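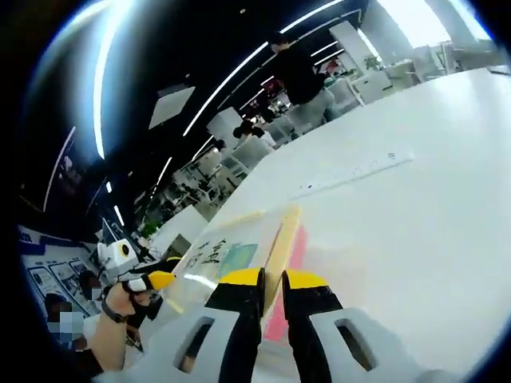 Stationery sorting at the Skendora workroom

A gallery from the long white table

Anybody who has worked in our building will know the stationery cupboard. It sits next to the kitchen door, it has been filled by four different teams over the years, and opening it used to mean catching whatever fell out first. In July we finally emptied the lot and gave it a proper going-over, and I enjoyed it so much that I wanted to put a page up!

Nantana Hemmin drew up the plan (she has a real gift for shelves) and Géza Deák kept the list, which ran to 567 items by the time the last drawer was done. I mostly carried things, made tea and got excited about old rulers. We used the big white table in the open room, the one with space to work from every side, and people drifted over from their desks to see what was turning up.

A few notes on the small things before the next picture, for those of you who asked.

Clear folders. We have so many clear folders, and I love them. You can see what's inside without opening anything, and a strip of colour along one edge is enough to tell one job from another across a table. Anything split at the seam went for recycling. The good ones now stand upright in the cupboard with the opening facing up, so the papers can't slide out of the bottom when you pull one out in a hurry.

Rulers. A long white ruler is a lovely thing to have on a big table. It draws your lines, it checks whether a box will fit on a shelf, and it holds a curling sheet flat while you go looking for something heavier. Our shelves are 385 mm deep, so we measured every box before giving it a home. Two went straight back out again.

Pens. All tested on the back of an old Lauritsen catalogue, which now looks like modern art. Géza wanted it framed. It's on the noticeboard for the time being, next to the fire drill sheet.

Sticky notes. If the glue still worked, they stayed. The faded ones have gone to the kitchen for shopping lists, and somebody has already used one to ask for better biscuits.

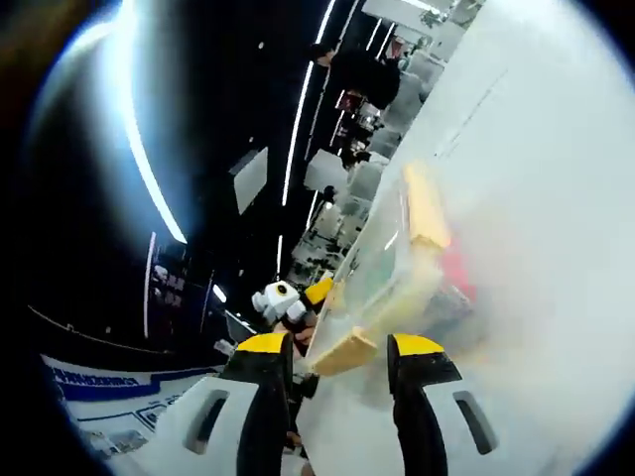
Yellow sponge blocks and a clear plastic container on the white tabletop.

I'm a great fan of the clear container. We tried baskets at the old Mesley office and they looked charming, but small things slipped down to the bottom and stayed there until we moved out. With see-through walls you can tell at a glance when you're running low, and they wipe clean in seconds. A bit of kitchen roll and some warm water does the job — no need for anything fancy.

Sponges turned out to be the great discovery of the day for me. They're handy for so much more than washing up! Cut one to size and it stops a box from rattling. Stand one on its side and it keeps a row of small bottles upright. Nantana likes to tuck one in at each end of a container so that whatever goes in the middle stays put, and she has converted me completely. I've since done my cutlery drawer at home the same way, and the bathroom shelf, and I've got my eye on the garage.

How the cupboard is arranged now, from the top:

Top shelf: spare paper, large envelopes, the Zimico label printer and its rolls.
Second shelf: clear folders, upright, plain ones on the left.
Third shelf: containers of small bits, heaviest at the back.
Bottom: cleaning things, cloths and sponges, plus the bucket.

Please put things back where the labels say. If you can't find a label for what you're holding, leave it in the tray on top and one of us will sort it out. We look through the tray at 3 in the afternoon, when the kettle goes on.

The craft drawers are next, and there's an awful lot of ribbon in there. I can't wait. If you have any empty jars with lids, bring them in and leave them by my desk.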